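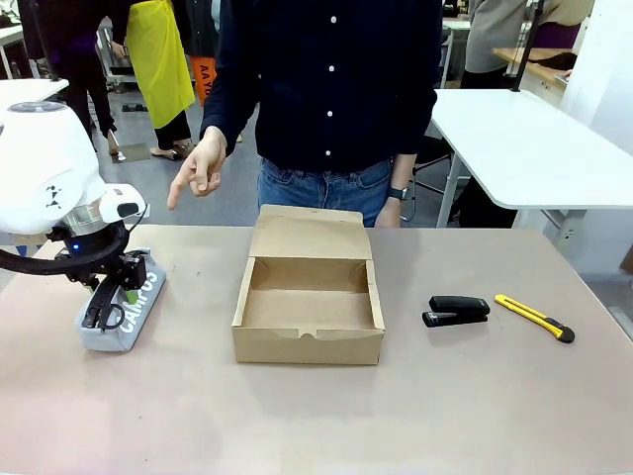 Packing trials at the Purves shop. The gripper is pressing on a pencil case at the tabletop packing station.

Filed under: Automation / Safety on the Floor

The arm had packed boxes without trouble through most of the winter. Then one afternoon in February, a little after three, it closed on a pencil case, lifted it, swung toward the open box and kept going down. The fingers drove the case into the cardboard floor and the arm stalled there, pushing, until Dehua Cao hit the stop.

The box was crushed and one finger was bent. Cao had been standing across the table with his hand out, pointing to the next item, and he pulled it back in time. He was not hurt. He wrote the fault up before the end of his shift, and the Purves shop, which builds and tests small packing cells for mail order companies, took that station out of use the same day.

The log gave the first clue. Fabric cases and shoes squeeze when they are gripped, so the controller can't rely on the shape of the thing it is holding. It works out how far to lower by reading the height of the box floor before each placement. On the run that failed, it had recorded the floor at 248 millimeters below the reference point. The correct figure was 254 for an empty box of that size, and the reading before it had been right. Six millimeters doesn't sound like much, and it was in the wrong direction for a crash anyway. A floor that reads too high should make the arm stop early.

"That bothered me more than the crash did," said Jeanie Menzies, who runs testing at Purves. "If the bad number had explained it, we could have filtered the bad number and gone home."

Menzies and Lina Sayegh, a controls engineer, spent the next several days running the same job again at reduced speed. They used the same kinds of items the station handles in ordinary trials: pencil cases, staplers, shoes, box cutters, all going in or near a plain brown box with a fold-back lid.
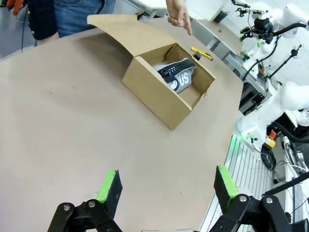

Sayegh found it on the second day. The motion software, a package called Skonuvden, treats any change in the floor reading larger than 5 millimeters as a sign that the box has moved, and it asks for a fresh reading. While it waits, it is supposed to hold the arm in place. A settings file copied over from an older cell, Gastoden, told it to do something else. It dropped the hold and fell back to the last full-depth move it knew, which belonged to a deeper box. The arm then went looking for a floor that was well below the table.

The odd reading itself came from the lid. With the flap leaning slightly forward, the sensor could catch its edge and average it in with the floor. That had probably happened before, Sayegh said, by 2 or 3 millimeters at a time, and had passed without tripping anything.

The force limit should have ended the move as soon as the fingers met resistance. It had been raised in January so that the arm could press soft items flat, and the new value had never been put back.

Evander Chisholm, who manages the shop, was blunt about that part. "Three separate things were set wrong and two of them were set wrong by us," he said. "I signed the January change. There was no end date on it."

The fixes were not expensive. The Gastoden file is gone, and every cell now starts from a clean one. The force limit resets each time the station is powered up, and raising it takes two people. The sensor ignores a strip along the back of the box where the lid folds.

Pointing has been harder to settle. Operators reach over the table to show which item comes next, and it is quicker than using the screen. The new rule says the arm must be fully stopped before anyone's hand crosses the table edge. Wilma Lennox, who trains new operators, said people agree with it and then forget by lunch - the arm is slow, and they get used to it.

Purves has ordered a light curtain from Millari, to be fitted to the station once the bracket is redesigned. Cao is back on the packing trials. He asked for the stop button to be moved closer to where he stands, and it was.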